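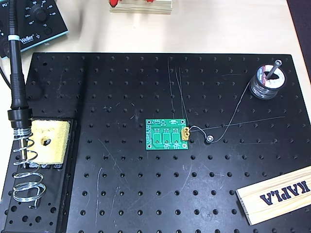
Joint on a thick ground pin looks dull and grainy, iron seems hot enough

Posted by Said Farouk in Electronics repair

I am replacing the DC input jack on a Mundier bench amplifier. The two signal side pins took solder without trouble. The ground pin did not. It sits in a large copper area on both sides of the board, and the solder balls up on the pin and never flows down into the hole. After several tries I have a gray lump that looks grainy and moves slightly when I push the jack.

What I have used so far: 63/37 leaded solder with a rosin core, a fine conical tip, and the dial turned almost to the top. The old solder was removed with braid, although there is still some in the ground hole that I could not get out. The board is from 2,000 or so units sold without a service manual, so I have no layout drawing.

Should I buy a stronger iron, or is there a way to do this with an ordinary station? I would like to avoid lifting the pad.

3 replies

Sherif Radwan

Turn it up all the way and hold it there longer. Worked for me on a car stereo.

Ghizlane Salem

I would not follow the advice above. Long contact at full temperature is how pads get lifted, and it burns off the flux before the solder has flowed.

The limit in your case is heat transfer. A fine conical tip touches the pin at one small point, and the ground plane carries the heat away faster than that point can supply it. Change the tip before you change the iron. A chisel tip 3 mm wide, laid flat so that it touches both the pin and the pad, will move far more heat at the same setting.

The order I use:

Remove the lump. Add a little fresh solder to it first, then flux, then braid. Old solder with no flux left in it hardly melts into braid at all.

Clear the hole. If braid will not do it, heat from one side and use a solder sucker on the other. You need a clamp or a second person for this.

Clean off the residue with isopropyl alcohol and look at the pad under a magnifier. If the ring is still flat on the board, carry on. If it has come up at one side, stop and post again.

Preheat the board. A hot air gun on low, kept moving at a good distance, or a hot plate if you have one. I aim for 100 C at the board surface, measured with a thermocouple taped next to the joint. Keep plastic parts out of the air stream, including the new jack.

Apply flux, set the chisel tip at 350 C, heat pin and pad together for two or three seconds, then feed solder from the opposite side of the pin. It should draw down into the hole. If it has not done so after five seconds, take the iron away and let the board cool before the next try.

Do not move the jack until the joint has set. Movement during cooling gives the same grainy surface you describe.

Thulani Mokoena

Agree with Ghizlane on the tip. One addition - check the tip is tinned. A black, oxidized tip will not wet, and people read that as a weak iron.

Also check with a meter from the jack ground to the negative lead of the main filter capacitor afterward, power disconnected and the capacitor discharged. Short your probes together first and subtract that reading. The result should be close to zero and should not change when you wiggle the plug.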